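Trekach staff news / People and machines

"It does the bowls, I do the arguing"

Malathi Thevar has worked in the prep and sorting room at Condora for 20 years, long enough to remember when the whole line was hands and a radio. Since last February there are 2 robots on site as well, and she is the one who trains them. Or trains the people who train them, she's not totally sure what her title is these days. We caught her between shifts, coffee in one hand, phone in the other.

First thing I asked was whether she was worried when it was announced.

"Of course. Everybody was. Bjarke stood up in the canteen and said no jobs would go, and you could hear people not believing him." Bjarke Laxdal is the site manager. "He did put it in writing though. After that it was quieter."

No jobs have gone so far. What has gone is the night wipe-down and most of the crate stacking, which she does not miss. Her shoulders don't either. What came instead is harder to put a name to. Hours of watching. Resetting a table, putting the item back, starting over.

"First week I moved one carrot from here to there, there to here. All day. I went home and my husband asked what I did at work and I just laughed."

The training corner is in the back, behind the cold store. Toy vegetables, plastic dishes, tape on the table. Real produce comes later, when a task works well enough to go out on the line.

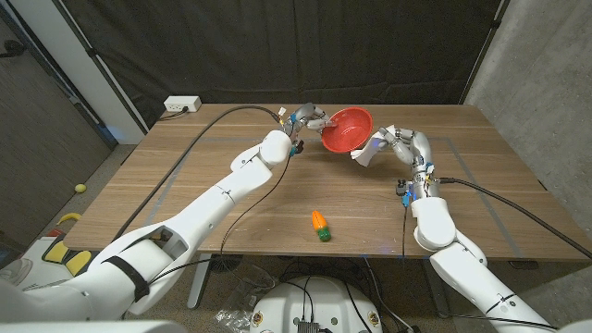

Training table at Condora: both hands on the red bowl, toy carrot in front.

Two hands on one thing is the part she talks about most. One hand was easy, she says, well, easier. With two they have to agree.

"You pick up a bowl, you don't think. Left side pulls a bit, right side gives a bit. Try explaining that. I had to go home and pick up my own bowls slowly and look at what I was doing."

That is the bit that changed how she sees her own job. For years the work was called unskilled, it said so on the old pay sheet. Then the engineers from Vestergaard turned up and started asking her questions. How do you know it's going to slip. Why do you turn it that way. She had answers to all of it.

"So which is it, unskilled, or you need me to tell you?"

She took that question to the pay talks. Puspita Krishnan, the shop steward, took it with her. They got a new grade out of it, line trainer, with a raise. Not a huge one. Puspita wants it on the record that the grade is open to anyone on the floor who does the course, and that the course has to be in paid hours. "That was the fight," she says. "Not the robots. The hours."

Not everyone is happy. Poul Dalsgaard, who is on packing, did the course and gave it back, his words. Too much standing around, too many screens, and he missed the talk on the line. "You stand next to a machine for a whole shift and it never asks about your weekend." He's back on packing and says he will stay there til they drag him out. Malathi says fair enough. She misses it too some days.

And the speed? She makes a face. On the simple jobs it is steady. On anything wet or soft she is still faster, a lot faster, and she enjoys that more than she probably should. Last month the Stavley plant sent people over to look and one of them asked her when the robots would catch up with her.

"I said I'm 2 years from a long holiday, they can catch up then."

What she would tell the people at Stavley, who are next: ask for the written promise before the machines come, not after. Get someone from the floor in the room when the tasks are picked. The first list had a job on it that no one had done by hand in years, somebody upstairs just thought it was still a thing. Also chairs. They forgot chairs.

Afaf Fakhoury in safety has 70 pages of new rules for the corner and Malathi has read them all, she says, twice, and argued with a good few. The one about keeping sleeves and lanyards away she agrees with. The one about where to put your coffee is still under disscussion.

Would she go back to how it was?

Long pause. Somebody shouts for her from the corridor.

"The stacking, no. The radio, yes. They should let us have the radio back in there, write that down."

Written down. The next line trainer course opens 28th January, names to Puspita.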